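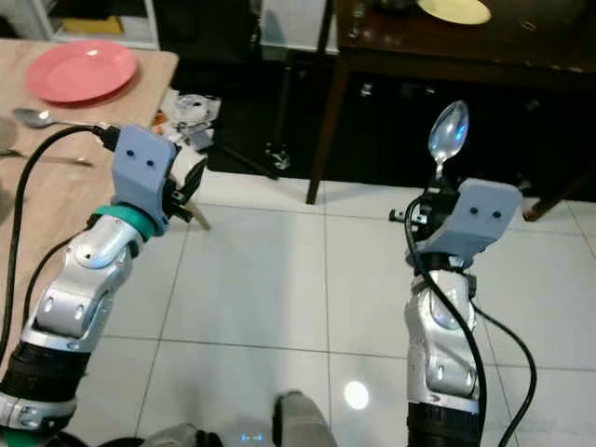

4.2 Tile gloss and reported cleanliness

The claim that shiny floors are cleaner floors has been repeated in the flooring trade for so long that few authors bother to cite anything for it. Urbańczyk's household survey is the usual source when one is given, and it deserves a closer look than it has had. Large white glossy tiles with thin grey grout lines, as in Figure 3, were the surface her respondents rated highest, yet they were asked only how clean the floor looked. No swab was taken in any of the 1158 homes. A rating of this kind tells us about light and colour, and perhaps about how recently the respondent had mopped.

The follow-up in Paltotov did take swabs, but from 200 kitchens chosen by the tile supplier, Clumar, and all in August. Steinarsdóttir (personal communication) points out that windows were open in most of these homes and that grit from the street would show far more on a pale floor than on a brown one. We agree, and would add that grout was left out of the sampling altogether — a strange choice, given that most complaints about tiled floors concern the joints.

We therefore treat the reported advantage of gloss as unproven. Our own reanalysis kept 1036 of the survey homes, dropping those with missing floor ages. Once age was taken into account, the gap between glossy and matt tiles shrank to 5 points on the rating scale, which may still be too generous. The Zonis data could not be obtained.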